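Table linen

Table linen is the family name for the cloths laid on or used at a table, from the big tablecloth that covers everything down to napkins, runners and the little mats that sit under a vase. Households have long kept them folded in a drawer or chest, and the best ones tend to come out only for company.

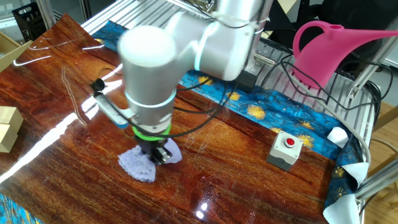
Decorative edging is often the first thing people notice about a smaller cloth, and it comes in a good many styles - hemstitched, fringed, crocheted or cut into curves. A scalloped, lacy edge on a pale lavender cloth, for instance, stands out nicely against a glossy reddish-brown table, where a plain hem might look rather stern. A faint dotted pattern keeps the middle of the cloth quiet and leaves the border to do the showing off.

Folding habits vary from home to home. Many people fold in thirds, then in half, with the edging tucked inside so that it doesn't catch on its neighbors in the drawer. Others prefer to roll their finer pieces around a cardboard tube - a little more trouble, but it does save on ironing.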